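4. The can task

By the middle of August we had a robot that could do one thing well, and the one thing was drive to a spot over the counter and stop. That was enough to make us cocky. Tanko Afolabi wrote the class project plan on the lab whiteboard and it had 15 tasks on it, everything from opening the oven door to putting dishes away. I argued for 3. We ended up with 6, and the can task is the one I want to spend this section on, because it taught us the most and it also ate the most of our time.

4.1 Setup

Our test bed is a play kitchen. We picked a kids' kitchen over a real one for boring reasons: it fits in the corner of the lab, it's cheap, and when the arm hits it you shrug and push it back into place. The parts that matter for the can task are the wood countertop, the tiled wall behind it and the sink unit to the right. The arm comes in from above. We controlled it from a laptop with a small program that Kwan-ho Hsu had started for another class and that we kept calling Hukska, after the folder it lived in, until the name stuck and it went into our slides.

The task itself is easy to say. A can stands somewhere on the counter. The robot has to get its fingers around the can, lift it, and put it down upright in a different place. A run counts as good only if the can is still standing when the arm has let go and moved away. 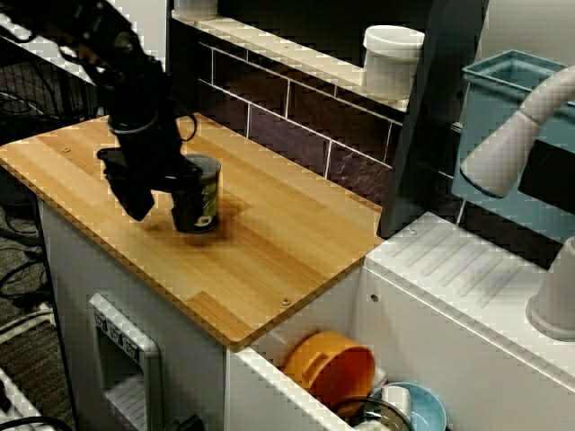

We collected examples by driving the arm by hand, with one of us on the controls and the other one calling out trouble. I was the slow driver. Tanko was fast but he liked to swoop in from high up, and when we looked back at his runs you could see the learned policy had picked up the swoop too (it swooped at everything, including bare countertop). After the first week we agreed on a few house rules. Come down next to the can, slide over, close, wait a beat, lift. Kwan-ho made us say it out loud for the first few runs, which felt silly and worked great.

In all we kept 2,683 runs across the whole project. We threw out any run where the driver changed their mind halfway, and I wish we had been stricter about that, since a lot of the odd behavior in section 5 looks like hesitation to me.

4.2 Where to put the can

Our first mistake was always starting the can in the same area. We didn't plan it that way. You reset the counter, you put the can down where your hand naturally goes, and your hand goes to the same place every time. The policy we trained on those runs looked wonderful as long as we set up the test the same lazy way. Then our teaching assistant came by, moved the can toward the back corner, and the arm went confidently to the old place and closed on air.

So we made a rule for placement. Before each run the person on the controls had to look away while the other person placed the can, and the placer had to pick a region that hadn't been used in the last few runs.

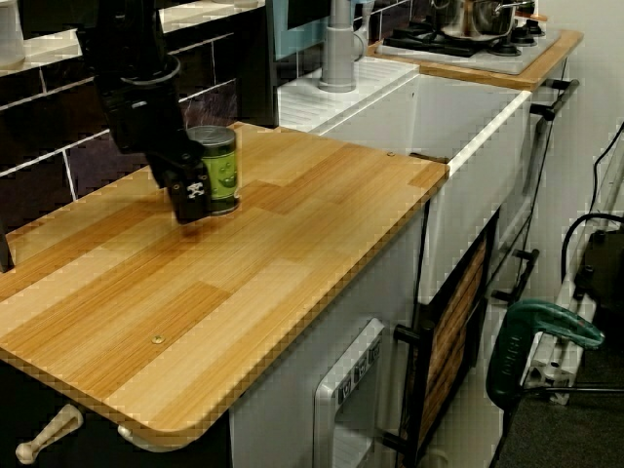
Figure 4. The can task. The gripper is low over the counter with its fingers against the side of the can.

The side of the can turned out to matter way more than I expected! Our fingers are blocky, and a can is round, so if you come in a little off center the can rolls along the finger as it closes and you end up holding it by a sliver. Sometimes that's fine. Sometimes the can pops out like a watermelon seed. We spent two evenings trying to fix this in software, with a centering step that Tanko called Kindley, and it helped on cans near the front edge and did nothing at all near the tiles. Our best guess is that the view of the fingers gets worse back there, but we never tested that properly and I don't want to claim it.

We also tried pushing the can a short way before closing. I was against this. It looked like cheating to me - the can isn't where you said it was anymore - but a push lines the can up with the fingers all by itself, and people do the same thing when they grab a glass without looking. Kwan-ho won that argument, and pushes were allowed from then on.
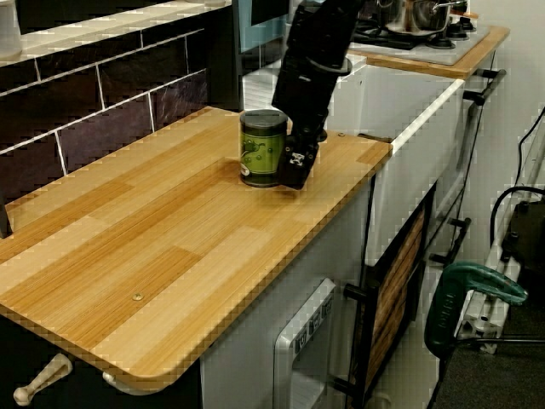
One more thing on labels. We had been worried that the policy would learn to look for a certain color and nothing else, so we planned a set of runs with the label turned different ways. We got through part of that plan before the lab closed for the break. What we have is in the appendix, and please read it as a hint and no more than that. If another group picks this up, it would be the first thing I'd finish.

4.3 Moving to smaller things

The can is tall and it forgives you. If the gripper is too high by the width of a finger, you still get the can. Small objects don't work like that, and when we reused the can settings on them the fingers closed above the object over and over. Going lower fixes it, but now you're right next to the wood, and the arm doesn't know how hard it's pressing.

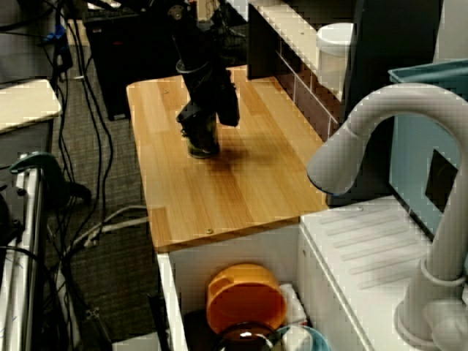 We ended up setting a floor height by hand. Tanko would bring the gripper down until a sheet of paper under the fingertips just started to drag, and we saved that number and added a little. It's a crude trick, and you have to do it again any time the kitchen gets bumped, so it became part of our start-of-day checklist along with checking the cables and restarting the laptop. The Thibodeaux group down the hall does it with a force sensor and gets better results. We didn't have one, and by then we didn't have the weeks to wait for one either.

With the floor height in place, the small-object runs stopped being painful to record. They were still slower than the can runs, mostly because the driver has to creep the last bit, and you can feel yourself holding your breath. I'd suggest swapping drivers more often than we did. Our late-evening runs are noticeably jerkier, and I'm pretty sure most of those are mine.

The training settings for both kinds of runs are the same and are listed in section 5, together with the two we tried and dropped.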